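Week 5: Why wood moves (and what to do about it)
Notes by Karine Lavoie, August

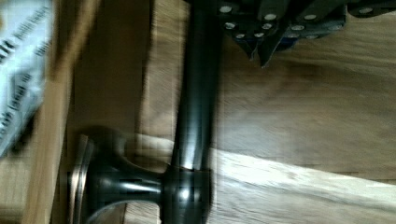 Why does a tabletop that was flat in winter end up cupped by summer?

Because wood takes in water from the air and gives it back again, and it swells and shrinks as it does so. If one face of the board can breathe and the other can't (varnish on top, bare underneath, I see it all the time), the two faces swell by different amounts and the board bends.

I went through this quickly in class so let me go over it properly. A board hardly changes in length. It's the width that gets you, and how much depends on how it was sawn. Flat-sawn boards, the ones with the big cathedral arches on the face, move the most across their width. Quarter-sawn boards move far less, and they cost more, and now you know why my old teacher hoarded them!

The table in my own kitchen is 68 cm wide and I screwed the top down tight the first time, straight through the rails, no slots, very pleased with myself. By the second winter it had a split at one end you could post a letter through. I'd used good dry oak too. Dry oak in a damp house is still going to take up water, and when the heating came on it all went the other way.

So, fixing tops down. Use slotted holes, or wooden buttons that sit in a groove in the rail, and leave a gap so they can slide. Fix the middle firmly if you like and let both edges travel. Breadboard ends get glued at the centre only, a short stretch, and pegged through slots at the outside. Please don't run glue the whole length. I know it's tempting.

Finish both faces. The underside doesn't have to be pretty but it wants the same number of coats. Oil slows the water down a little, varnish slows it down a lot, and neither one stops it.

Bring your boards indoors before you work them, stacked with sticks between so the air gets round. I leave mine 2 weeks at the very least and longer for thick stuff.

For next time: look at a door or drawer at home that sticks in wet weather and work out which way its grain runs. Sketch it, any old sketch will do.

Comments

Jarlath Fahy
My drawer fronts stick every autumn and I've been planing them. Should I stop?

Karine Lavoie
Wait till they've dried out in the new year and see how big the gap is, Jarlath. You may have taken enough off already.

Chantal Thibodeau
Does plywood do this as well? I missed the last half hour.

Karine Lavoie
Hardly at all, the layers hold each other still. We do plywood in week 6.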